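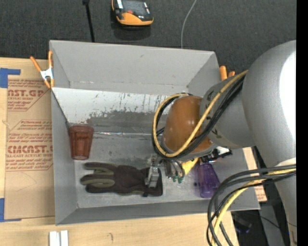
Figure 9. Translucent reddish-brown tumbler with faceted sides, in a gray open box.

4.2 Does cup colour change how sweet a drink tastes?

The claim that warm-coloured cups make drinks taste sweeter is repeated often and tested poorly. Bellamy and Nikolaidis report a clear effect, but they had 19 tasters, all of them students who had sat through a lecture on flavour the same morning. We are not convinced. Our own trial in Kustport used 40 adults and one batch of cordial, and the ratings for tinted and clear tumblers overlapped almost completely. Abernathy's larger survey, with 1000 replies, is no better as evidence, as it asked people to remember drinks they had at home. Memory of flavour is a weak measure. Until someone repeats the work with blindfolded controls, we would treat any advice to cafés on cup colour as guesswork.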